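Zimon shows two-armed sorting station, says store trials are still a way off

Automation - July

Zimon, the equipment maker based in Rimedbridge, has opened its test room to retail customers for the first time and let them see its two-armed sorting station handle small household goods. The company says the station is not ready for sale and has given no date for when it will be.

The visit was arranged for Jaruritz, a chain of 12 home and hardware stores that wants to know whether machines can take over part of the back-room work. Jaruritz says its stores spend more staff time on small loose goods than on anything that comes in a full carton. Returned items, mixed deliveries and things customers leave in the wrong aisle all end up in bins, and someone has to go through the bins by hand.

Zimon's answer is a pair of arms fixed at a table, with plastic containers set out between them. The arms work on the same container from both sides.
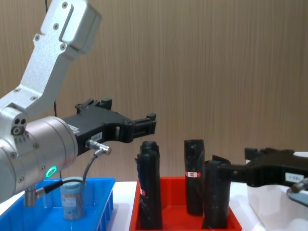
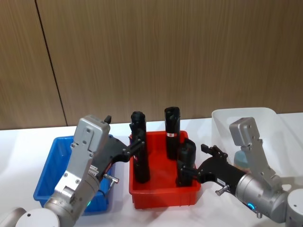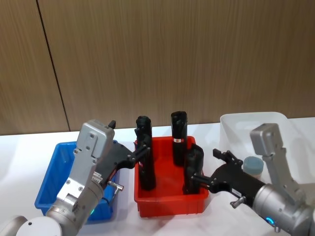
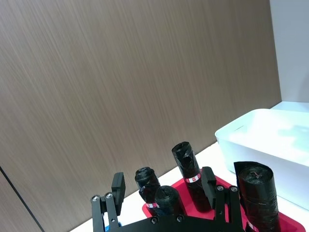

Two arms and a red container of black cylindrical items at the Zimon test table.

Jaruritz wants an answer on cost before the holiday season, and that answer depends mostly on how often the station has to be helped. Zimon set the machine a run of 3487 picks over the spring and logged every one that needed a person to step in. There were 119 of these. Most came from items standing close together, where a gripper closing on one can push against the next. The items in the red container are a fair test of that: they are black, they stand on end, and in the close view from the gripper they look like tight rolls of garbage bags in shiny, wrinkled film, with one thick roll just outside the right finger. Zimon says dark, shiny wrapping is harder for its cameras than printed cardboard, and that it plans to keep such goods in the test set through the fall.

Speed is the other open question. Zimon says the station now handles 130 items an hour when the mix is simple. Jaruritz says an experienced stock clerk is well ahead of that, and also answers the phone, signs for deliveries and notices when a package is torn. The chain is looking at the station for overnight work, when the back room is closed and a slow machine is less of a problem.

A second possible customer, the cleaning and home services company Rivera, sent staff to the same visit. Rivera is interested in kitchens and laundry rooms, where the work changes from one house to the next. After the visit it said it would not take part in trials this year. The station is bolted down, it needs its containers put in place before it starts, and it has been tested only with goods that hold their shape. Folding towels or emptying a dishwasher is outside what Zimon is working on.

Zimon does not dispute this. The company says home use was dropped from its plans two years ago and that it has no intention of going back to it until the shop version pays for itself. It describes the present machine as good at moving one thing at a time from a known place to another known place - and as poor at nearly everything that comes before and after.

Jaruritz has agreed to supply more goods for testing, including light bulbs in thin sleeves, sponges sold in nets and bags of loose screws. If the number of interventions comes down, one station will be placed in the back room of the chain's Rimedbridge store. A member of staff would be on hand for the whole of the first month, and the trial would not change anyone's hours, the chain said.

Zimon will hold a second visit for customers in the fall. Companies that want to send their own goods for testing can do so through its sales office in Rimedbridge.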